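Workshop notebook, folding line, Abera site
Sunday, December 8, 2019

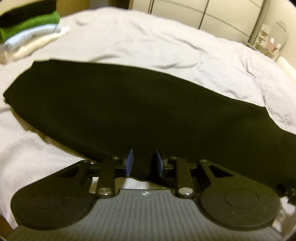
Entered by: shift lead, bench side. Copy to the Ledex people and to whoever opens on Monday.

Came in on the weekend because the laundry hall is quiet and I can hear myself think. Mostly this is a catch-up on what the change to gripper work has done to the bench crew since September, plus the state of the tools.

Numbers first. 608 folds recorded since the last entry, 207 of them dark garments. The darks are still behind where Ledex wanted them. We said 100 whites and 100 colors before moving on, and that got done early, so everything left on the list is either black or a mixed stack.

Long black pieces. Bring the tool in from the near side with the pads open, stop at the near edge of the cloth, then close. Don't come down from above. When you press from above you get two layers of garment and a pinch of whatever bedding is under it. On the waffle blanket this is worse than on the smooth duvet because the weave stands up and the pads find it first. I had three bad closes in a row on the blanket and then none once I slowed down at the edge. Not enough to call a rule but try it.

Beds versus tables. The crew keeps asking why we fold on a bed at all when we have good flat benches. The customers for the Barer folding unit are care homes and small hotels, and their staff fold on beds. So the practice has to be on something soft and rumpled. I've stopped smoothing the duvet before each run. If you smooth it, write that down next to the run so it can be sorted later.

Finished stack goes on the bed at the far left, out of the way of the pull. Mixed colors in one stack is fine. Leave room between the stack and the piece being worked, or the sleeve end drags the bottom item out.

Tools. Blue pads on the Brurkico gripper: wipe them at the start and at the break. Lint builds up on the inside faces and the grip goes off slowly enough that you don't notice. Pivot screws on the link arms were a quarter turn loose on tool 2, tightened today. Tool 4 is fine. Spare pads are in the second drawer, not in the box marked pads, which has tape in it.

People side. I said I would keep notes on this and I haven't, so here is what I have.

The bench crew used to be paid by finished weight. Since September they are on an hourly rate when they hold the gripper, and by weight when they fold by hand. Hourly comes out a little lower for the fast folders and higher for everyone else. Two of the fast ones have asked to stay on hand work. I've said yes for now, but it means the best folding in the building isn't getting into the records, and Ledex should know that.

Wrists. Folding by hand, the complaint was shoulders and lower back. With the gripper it is the wrist and the base of the thumb, and it comes on after the first hour. We changed to 21 minutes on and then a swap to hand work or sorting. That was the length of one full basket, no other logic to it. Complaints are down. I'd like to keep it through the winter and not let it creep back up when we are short.

Talk on the floor. People know what the recordings are for and they say so. The question I get most is whether there will be a bench here in two years. I told them what I was told, which is that the Barer unit is meant for sheets and flat work first and that garments stay with us. I also told them I don't have that on paper. I'd like it on paper – asking again this week.

One thing I didn't expect. The newer hires have picked up hand folding faster after time with the gripper. With two pads and nothing else you have to decide where the edge is before you touch it, and they carry that over. The older hands think this is nonsense and may be right. It could just be that the newer hires got more hours than the last group did.

Sorting is the job that has grown. Someone has to check each run, mark the bad closes and enter the garment type. That used to be nobody's work and now it takes most of an afternoon. It needs to be a named task on the rota with its own hours, or it will keep landing on whoever is slowest to leave.

To do:
Order pads, same blue.
Ask Ledex if half folds count on long pieces. The sheet says one thing and the form another.
Move the tape out of the pad box.
Darks only until the list is clear, starting with the long ones.
Rota: sorting hours, see above.

Tool 2 is back on charge. Left tool 4 out on the bench.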